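Stop hiding the cables

2025-06-02

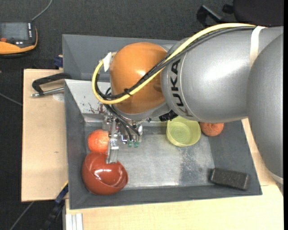

I've been building in the Ekulbridge workshop long enough to have heard the same advice from every second person who walks past the bench. Tidy it up. Get those wires out of sight. Print a nice cover. And I want to say, once, at length, so I can point people here and get back to work – no.

A build you're still working on should look like one. Clamps showing. Cables over the top where you can get a finger under them. Tape if tape does the job.

We had the other way for a while. The Dratska cell, the one at the back by the roller door. Lovely thing. All the wiring went down inside a box section, panels on every side, little countersunk screws. Took a whole winter of evenings. Then one signal wire started dropping out and it was two Saturdays of unscrewing before anyone even saw the wire, never mind the break in it. The break was where it went round a corner inside the box. Of course it was. If it had been hanging in the open somebody would have spotted the rub mark while waiting for the kettle.

People say it's about safety. Some of it is, and I don't argue with that part. Guard what pinches, keep people out of reach while it's moving, have the stop button where your hand already is. Do all of that. But a printed cover over a bundle of cable isn't a guard, it's a tablecloth.

Same with fixings. I get told a clamp is temporary as if that was an insult. It's meant to be temporary! Last week the tray wanted to be 80 mm further over. Loosen, shove, tighten, done before my tea went cold. With bolts I'd have been drilling, and then I'd have been drilling again when it turned out 80 was wrong and it wanted 100. Which it did.

And the money. Huttunen sell a proper base plate with the slots cut in, 800 quid with delivery. Very flat, very nice. I priced one up for us, got as far as the basket. That's more than the members' fund spent on everything else this year, to hold down stuff that a board and a couple of clamps from the odds bin hold down fine. Deletti do a cheaper one for 500 and it's still a lot of money to stop you changing your mind.

I'll give the other side this much. Visitors do trust a neat machine more. Open evening, the laser cutter in its shiny cabinet gets the crowd and the arm gets people asking is it finished. It isn't, thats the point of it. And there's a real kind of mess that is just laziness – unlabelled plugs, a tool left where the arm swings, swarf all over. I'm not defending that. Label your plugs. Sweep up.

What I'm on about is the gap between clean and closed. Clean I'm for. Closed is what you do at the very end, when it's run for months and you're bored of it, and even then I'd leave one side off.

The bit that bothers me most is the new people. Someone turns up in June wanting to learn this stuff and we show them a grey box with a light on it. What do they learn? Where the switch is. Put them infront of something with its insides showing and they start following a cable with their finger, asking what's that one for, and half the time I have to go and check as well. I learnt more from a mate's horrible open kit in his garage than from any of the finished machines I was let near later on.

So the covers stay on the shelf for now. If you've printed one for us already, thank you, it's a good print, the corners came out really well. It's not going on.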